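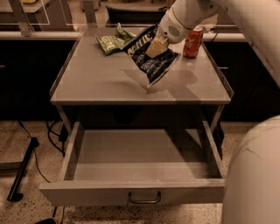
Photo: Skullislow working group, Jenside site. Reuse permitted with credit.

README for the Skullislow drawer-and-tabletop set

Status: released, with reservations (see section 4)
Maintained at: Jenside
Rule set followed: Zuvotus house rules, second draft
Last revised: December

1. What is in here

2,451 recorded attempts at short household-type jobs, done by an arm with a two-fingered gripper at a small cabinet with a drawer. The objects are shop groceries, mainly bags of crisps and drinks cans. A typical instruction is "put the blue bag in the drawer" or "move the can to the back". Of the attempts, 2,233 passed the checks described below and are marked "keep". The rest are in the release too, marked "hold", with the reason in the notes column. Please don't delete them from your copy and then quote results as if they never existed.

We wrote this card because the Zuvotus rules say every set must have one. We think that rule is sound. We are less sure about several of the others, and this card says so where it matters.

2. Files

episodes/ one folder per attempt, numbered, no gaps
labels.csv instruction, objects, outcome, keep or hold, notes
rules.txt the Zuvotus rules as we received them
departures.txt every place where we did something else
checks/ the scripts that decide keep or hold

If labels.csv and the folder contents disagree, trust the folder and tell us. A few early labels were typed from memory at the end of a session. That was bad practice and we stopped doing it.

3. The rules, and what we make of them

Rule A. Surface layout must be written down before the attempt starts.

Followed throughout. It is dull and it works. Most of the arguments we have had with other groups about whether a job was "hard" came down to one side having a bare table with a single object on it and the other having a green bag lying right behind the blue one. Write down what is next to the target. A bag lifted with a second bag lying close behind it is a different job from a bag lifted alone, and a can standing near the gripper changes what counts as a safe path.

Rule B. Soft packaging must be held by its upper edge.

Followed for most attempts. The rule claims to make results easier to compare. It also makes them look better, and we'd like somebody to admit it. Crisp bags lie any way they like in a real kitchen, and a standard that only covers the tidy grasp has quietly left out the awkward ones. Attempts using some other grasp are tagged "free-grasp" in the notes column. Don't mix them with the others without saying so.

Rule C. A drawer counts as open when it is fully extended.

We departed from this. Our drawer doesn't need to come out all the way for a bag to go in, and the rule gives no way of measuring "fully". We record opening as a fraction of the drawer's travel instead. The cut-off we use for "open" is in checks/, and you can change it. If you move it much, the number of keeps will shift, which ought to worry anybody comparing two published success rates.

Rule D. The drawer must be clean and empty at the start.

Empty, yes. Clean depends who is looking. We allow specks and crumbs, and the drawer must hold no object that appears in labels.csv. The rule as written would have had us wiping it down before each attempt, and a robot that can only cope with a wiped drawer isn't much use to anyone.

Rule E. Floors inside the working area must be free of cables and stands.

The one we take most seriously and are least proud of. Cables and stand legs on the floor are a trip hazard for whoever resets the objects, and a snag hazard for anything that drives. Our own floor does not meet this rule as written. We have logged it as a standing departure. We'd advise other sites to do better than we have, and we would be suspicious of any site that reports perfect compliance without showing its floor.

Rule F. Backgrounds must be plain.

Not followed. The cabinets, counter and clear partition behind our table stay where they are. The rule says plain backgrounds reduce distraction. Our view is that rooms have furniture in them. People who train on plain backgrounds should say so on the front page of their report and not in an appendix.

Rule G. Lighting must be neutral.

Partly followed. Some recordings have a noticeably warm cast. We have not corrected the colours and ask you not to pass corrected copies on under our name. If your method depends on telling navy from black, test it on the warm recordings first.

4. Known problems

Success is judged by a script and then by one person. A second person re-checked a sample of 2,000 and disagreed often enough that we rewrote the definition of "placed". Labels made under the old wording carry the tag "v1" and have not all been redone. Treat them with care.

Object names are loose. "Blue bag", "navy bag" and "kettle bag" can all mean the same object in the instructions. We kept the wording people used. A lookup table is at the foot of labels.csv, and it is probably incomplete.

Shiny packaging is over-represented. So are things that weigh next to nothing. A policy that does well here has shown it can handle light groceries near a drawer. It has not been shown to be safe around people, and no score from this set should be used to suggest it.

Damage to packaging was not scored. A bag squeezed until the contents are crumbs still counts as placed. De Bruijn, who run a similar set-up, score this separately, and we think they are right. It is planned for the next release but has been planned before.

5. What we ask of users

State which rules you followed and which you didn't, by letter. "In line with Zuvotus" on its own tells the reader nothing, as our own list above shows.

Report keeps and holds separately.

Run at least 2 seeds and give both numbers, including the worse one.

If you reset objects by hand, stop the arm first. Not paused in software: stopped, with the button. Zuvotus has this down as a recommendation. At Jenside it is a condition of being in the room, and we have asked for it to be made a rule in the third draft. So far we have had a polite reply.

6. Changes since the first release

- "hold" attempts restored after being left out by mistake
- drawer travel now given for every attempt
- free-grasp tag added
- departures.txt split by rule letter
- removed the word "benchmark" from the title; it hadn't earned it

7. Reporting faults

Send the folder number, the column and what you think it should say. Reports without a folder number go to the bottom of the pile. If you believe we have misread one of the rules, quote the line from rules.txt, as our copy may be older than yours.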